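Packing half-used spray bottles for a move, will they leak?

Tyra Nygård
29 Sep 2022

Hi all, we're moving out of our flat in Condport and I've got a cupboard full of cleaning sprays, most of them half full. The van man says he'll take them as long as they're boxed and don't drip on anything. I've got some sturdy boxes with cardboard dividers that I was keeping for glasses. Would those do? And do I need to take the trigger tops off? It's a 109 mile drive and I'd rather not arrive to a puddle of bathroom cleaner!

2 replies

Margit Boström

Divider boxes are brilliant for this, use them! I did our whole cleaning cupboard that way when we moved to Eide in February (58 bottles between the house and the garage, don't ask) and only one leaked, which was my own fault for lying it on its side. Turn the nozzle to off, put a strip of tape over it and lower the bottle in bottom first so the trigger stays at the top. I leave the flaps up until the last one's in, otherwise they flop down on your hands.
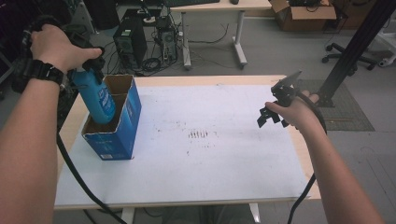
Josphat Mfaume

What Margit said, mostly. I wouldn't bother with tape if the nozzle has a proper off position, it leaves a sticky mess. I do take the tops off the really cheap ones and screw on a plain cap from an old bottle, if I've got one that fits. Bin liner in the bottom of the box as well. Oh, and keep bleach in a separate box from everything else, please. Check with the van man about that one too, ours wouldn't take it.

Tyra Nygård

Thanks both! Found the off position on all but two, so those are getting used up on the oven this weekend.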